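Mollwood Tenants Group Questions Bistwood's "Wellness Workspace" Fee

Residents ask for the figures behind a monthly charge before it begins in February

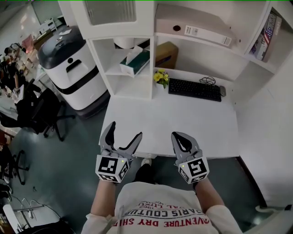 MOLLWOOD – The Mollwood Tenants Group today called on Bistwood, the company that manages the Mollwood apartments, to hold off on a new monthly fee for what it calls "wellness workspaces" until it can show what residents would be paying for.

Under a notice sent to all 300 apartments, every household will be charged $46 a month starting in February. The notice says the fee will cover "an elevated work-from-home experience." It does not say what will be elevated, or how. The desks in question were built into the apartments before most current residents moved in, and their use has always been part of the rent.

"I have read the notice four times and I still can't find the part where we get something," said Nima Golestani, spokesperson for the Mollwood Tenants Group. "They're talking about a desk. I've had the desk for six years. If it's going to start doing something for my wellness in February, I'd like to know what."

In reply to written questions from the group, Bistwood pointed to a brochure produced by its consultant, Famau. The brochure says residents with a "wellness workspace" get 10 percent more done in a day and feel "noticeably calmer." Famau gives one source for both claims, a survey of 100 people. The group asked who those people were, what kind of desks they had and who paid for the survey. Famau answered that the survey was "directional" and that the full results belong to its client.

The tenants group has a hard time seeing how a survey that can't be read by the people paying the bill should count as evidence for the bill. It also notes that the brochure never says what the people in the survey were being compared with. Ten percent more than whom?

Bistwood has described the fee as optional in one email and as "included for all households" in another. The group has asked which it is. The answer, received last week, was that residents may opt out of the workspace program but that the charge will remain on their statement as a building amenity.

The notice does list three services: a yearly "workspace refresh," access to an online library of stretching videos, and priority repairs for drawers and shelves. Repairs to fixtures are already covered by the standard lease. The stretching videos could not be opened by any of the residents who tried the link. As for the refresh, Bistwood said the details would be "shared closer to launch."

"Maybe there's a good plan behind this," Golestani said. "I doubt it, but I'm willing to be shown. So far we've been shown a brochure with a plant on the cover."

Residents have been through this before. Two years ago Bistwood added a charge for a package room system supplied by Mousavi, with a promise that deliveries would be sorted within the hour. The charge is still on the bill. Packages are still stacked by the mailboxes most evenings, and the group's requests for a review of the Mousavi contract have not been answered.

The Mollwood Tenants Group is asking Bistwood to do the following before any fee is collected:

Release the full Famau survey, including the questions asked.
State in writing whether a household can decline the fee and have it taken off the statement.
List what the yearly refresh includes and what it costs per apartment.
Explain which repairs now require payment that did not before.

The group is not telling residents to withhold payment. Anyone whose lease comes up for renewal this winter is advised to read the amenities page closely and to ask for changes in writing before signing.

An open meeting will be held in the Mollwood lobby at 7 p.m. on the first weeknight of February. Bistwood and Famau have both been invited. Bistwood has said it will "try to have someone available." Famau has not replied.

About the Mollwood Tenants Group
The Mollwood Tenants Group represents renters in the Mollwood apartments on fees, repairs and lease terms. Membership is free and open to any current resident.

Media contact: Nima Golestani, Mollwood Tenants Group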